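August 24, 2022. Glue room, Fleter bench.

Third attempt at getting the Ondska hide glue to behave. For anyone reading back: April was the first, when I followed the leaflet, and the second was last month, when I followed my own judgment. The leaflet won that one narrowly.

The job is still the Hanerton chairs. Every joint in the set was glued once with hide glue, decades ago, and then again with whatever the owner's family had in the kitchen drawer. The kitchen drawer glue has to come off before anything new will stick. Vinegar softened it on the back rails. On the seat rails vinegar did nothing except make the room smell like a salad. I ended up scraping those with a dull chisel, and I would like the dull chisel left dull, please. It has a strip of blue tape on the handle. Whoever sharpened it last time meant well.

Glue notes. Soaked 108 grams of granules in cold water overnight, water just over the top of the granules. In the morning it looked like frog eggs, as it should. Warmed it in the jar, in the pot, with the lid resting crooked so it could breathe. The old pot runs hot and the dial is decorative, so I went by thermometer and turned it off and on by hand, a pleasant way to spend a morning if you have nothing else going on.

Consistency: ran off the brush in a string and then broke into drops at the end. I've always been taught this is right. The Ezeani batch from the spring never did it at all and came off the brush like cold gravy, and I suspect the tub had been open since well before it got to us. The tub is still on the shelf. I have written DO NOT USE on it, under where someone else had already written DO NOT USE, under which the glue was evidently used.

Test joints. Cut 2 pairs from the beech offcuts, one warmed with the hair dryer before gluing and one left at room temperature. Clamped both and left them alone for 24 hours, although I did go and look at them. Broke them over the edge of the bench. Warmed pair: tore the wood, left fibers on both faces, very satisfying. Cold pair: popped clean along the glue line with a noise like a knuckle. So the leaflet is right about warming the parts, and I was wrong in July, when I wrote in this same notebook that it made no difference. I have gone back and put a small question mark next to that entry.

Open time is the real trouble. With the door open, the glue had skinned over before I got the second stretcher into its hole. With the door shut it was better, but then so was everything else in here that likes warmth, including a wasp. A pinch of salt in the glue is supposed to slow it down. Somebody's handwriting in the back of this book says urea instead. Will try salt first because we have salt.

Chair status: 
- Chair one, dry fitted, rocks a little on the left rear leg. Could be the floor. Tried it in three places and it rocks in all of them, so could be all of the floor.
- Chair two, back is glued and in clamps. Don't move it to get at the vise.
- The rest still in pieces under the window, tied in bundles with labels. If you find a loose label, do not guess.

Quote to Hanerton was 410 and I don't want to talk about how many hours have gone in so far. Next time the quote should include a line for other people's glue.

To do: salt test, new brush (this one is shedding and I've now got a bristle permanently in a stretcher), find out if Fleter still sells the small pots, wipe the jar before it sets, which I should be doing now and am instead writing this. 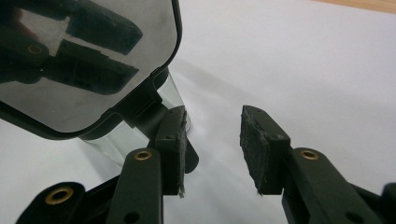

Clear container, white tabletop.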